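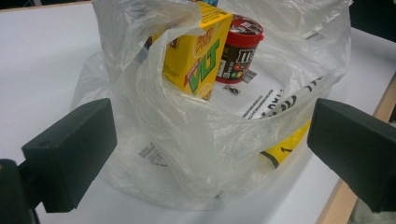
**Figure 4.** Translucent white plastic bag on a white tabletop.

## 4. What people remembered about the crests

I'll start with the part that surprised me most, which was how little the animals mattered. I had gone into the drawing task convinced that the Terkau Herons would win it easily. It's a lovely crest (long neck, one leg up, the bill doubling as the crossbar of the T) and every designer I talked to beforehand picked it as the strongest mark in the league. So when I sat down with the drawings in November and started sorting them into piles on my kitchen floor, I expected a big heron pile. I got a lot of ducks.

The task itself was simple. I asked 60 season ticket holders to draw their own team's crest from memory, in colored pencil, with no time limit and no phones. Then they drew the crest of whichever team they disliked most. Emlyn Maddocks and I sorted the results separately and compared notes afterward, and where we couldn't agree we left the drawing in a pile marked "unclear" and moved on. That pile was bigger than either of us wanted.

### 4.1 Color first, outline second

Of the 60 people, 37 got both main colors right for their own team. That sounds low until you look at what went wrong. Hardly anyone swapped in a strange color. They drew the right blue and forgot the cream, or they remembered the cream as plain white, and the Skonineck fans in particular kept turning rust into red. I was strict about this and counted red as wrong. Emlyn thought I was being mean, and I've gone back and forth on it since, because the club's own scarves lean pretty red once you get them outdoors under floodlights.

Outlines came next. People who couldn't draw the animal at all would still put a clean shield around it, or a circle, with real confidence! One man drew a perfect pennant shape, wrote "bird goes here" in the middle, and handed it in. I scored that as a correct outline and an absent figure, and I stand by it.

Lettering came a distant third. I had a whole set of predictions about serifs, and I'm going to spare you most of them. Fans of the older clubs drew blocky capitals whether or not the crest had any, and I think they were pulling those from the jersey numbers.

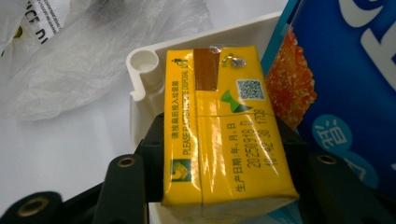 The rival crests were where things got fun. You'd guess people would do worse on a team they can't stand, and on color they did, but the animals got better. The heron came out more like a heron when Skonineck people drew it. They gave it a silly expression or knobbly knees, and to make the joke work they had to remember the legs, and the Terkau fans mostly hadn't bothered with legs at all. I don't want to lean on this too hard with a sample this size. Still, it happened often enough that Emlyn spotted it before I'd said a word.

### 4.2 The Travero redesign

Travero is the odd case, so I kept it out of the totals above for most of my second pass. The club dropped its old lantern crest and brought in Aslak Midtbø to draw a new one, and only 7 of the people in my group supported Travero, so please read this bit as a story and go easy on the statistics. Most of them drew the old lantern. A couple drew the new one and then added the old handle on top, as if the two had been welded together.

Aslak told me he wasn't bothered. He'd kept the green exactly as it was, on purpose, and figured the shape would catch up in its own time. He also said the club had 2,000 leftover patches with the lantern on them and was giving them away at the gate, so the old crest was still on half the jackets in the building. I hadn't thought to ask about patches in my interviews, and I should have. I've since added a question on merchandise to the version of the survey going out to Thibodeaux, where the crest has stayed the same but the jersey maker has changed, and the blue changed with it.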